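Relatório de visita ao Centro de Educação de Infância de Otmont
Serviço de Apoio às Bibliotecas e Ludotecas, município de Mundach

1. Enquadramento

A visita realizou-se a 24 de fevereiro de 2019, a convite da direção do centro, e destinou-se a recolher elementos para a futura ludoteca municipal. A delegação foi recebida pela diretora, Myung-ja Oh, e acompanhada por Hòa Doãn, responsável pelo serviço de empréstimo. O centro ocupa a antiga escola primária de Mitwood e dispõe de um acervo de 1450 peças, entre jogos, bonecos e materiais de expressão.

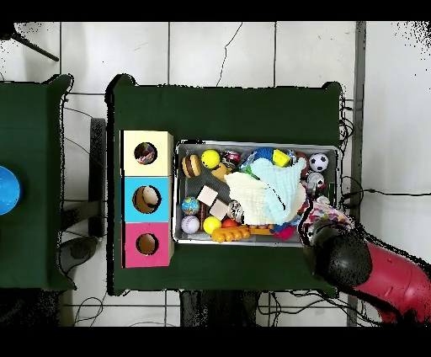 2. Funcionamento do empréstimo

Estão inscritas 216 famílias. Cada uma pode requisitar até quatro peças, por um prazo de 30 dias, renovável uma vez. As devoluções fazem-se ao balcão da entrada, onde o estado do material é registado em ficha própria. A perda de uma peça isolada não implica pagamento, salvo nos jogos de tabuleiro.

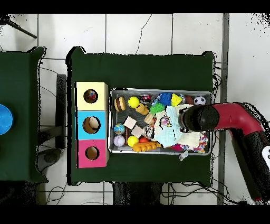 Caixas empilhadas, com aberturas redondas, e tabuleiro de brinquedos.

3. Acervo e conservação

O catálogo distingue brinquedos de faz de conta, bolas, construções e têxteis. Os têxteis têm circuito separado e são lavados no próprio centro, a 60 graus, quando a etiqueta o permite. A direção reconheceu que a falta de espaço para secagem atrasa a reposição durante o inverno.

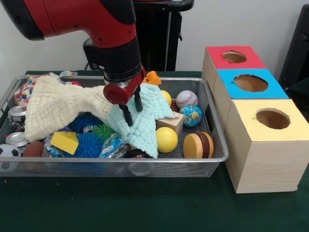
Têxteis de superfície texturada entre os brinquedos.

Foi ainda apresentado o fundo Mạc, doação particular de jogos de tabuleiro, cuja catalogação prossegue. Parte das regras carece de tradução, pelo que estes jogos se encontram apenas em consulta local.
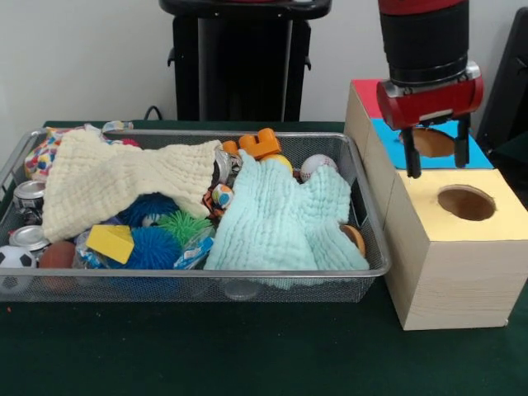 Cesto metálico com bolas, latas, peluches e panos.

4. Recomendações

Propõe-se a adoção da ficha de devolução usada em Otmont, com adaptação do campo relativo a peças em falta. Deverá prever-se, no projeto de Mundach, uma área de lavagem e secagem com ventilação própria. O regulamento de empréstimo será remetido pela direção do centro e anexado ao presente relatório.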